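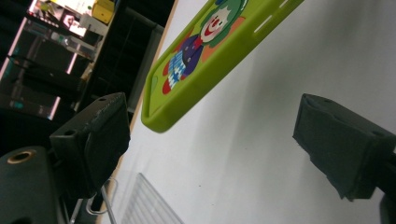 Pillov Wants You to Buy a Box for Your Phone Case
2/2/23

Accessory seller Pillov has a new storage line, and the pitch is that your spare phone cases deserve better than the junk drawer. The company calls it Nindwood. It consists of two clear plastic pieces, an upright bin and a long shallow tray, both with ridged floors that Pillov says keep silicone cases from sliding around.

Maybe so. Silicone is not known for sliding around in the first place, and the announcement offers no test results to show that the ridges do anything a flat floor wouldn't.
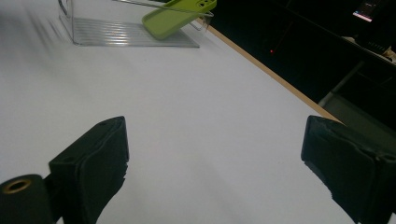 A lime-green case leaning in the clear bin.

Pillov says the bin "displays each case like a book on a shelf." A case that leans against the far wall takes up a good deal of room for a book, and the company hasn't said how many fit before you have to start digging. Clear walls do let you see which case you're reaching for, and that's a fair point in its favor. So do the walls of a food container.

Kavinda Kanagaratnam, who runs the line for Pillov, said the idea came from a customer survey that drew 3718 replies. More than 2000 of those customers, she said, own at least four cases. We asked to see the questions and were told the survey is internal. People who answer a survey from a company that sells phone cases might be expected to own a few.

The tray is meant for the phone itself, case and all, at the end of the day. It does not charge anything.
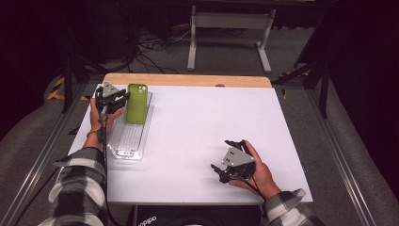 A phone in a green case lies face down on the upper part of the tray.

Kirkholm and Mollah already sell clear desk trays that look hard to tell apart from this one, and neither feels the need to mention phones on the label. Asked what sets Nindwood apart, Kanagaratnam pointed to the ridges again.

Pillov has not set a price. The bin and tray are due in stores in May, sold separately, and the company says lids are "under consideration."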